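Buyer's premium on top of hammer price?
832 views · 2 comments

Ferhat Altıntaş
I left a bid of $547 on an altimeter at the Sudlow auction in June and won it below that. The invoice adds a premium and a separate online fee. Are both normal?
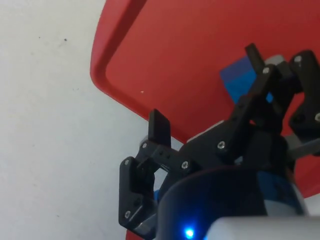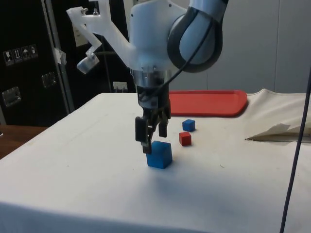
The catalog lists only the premium. The extra line is $32.

prikix98
Yes. Read the terms.

Colombo
The premium goes to the auction house. The online fee goes to the bidding platform and applies only to bids placed through it. If you left yours directly with the house, ask for a corrected invoice before you pay.

Share · 2 comments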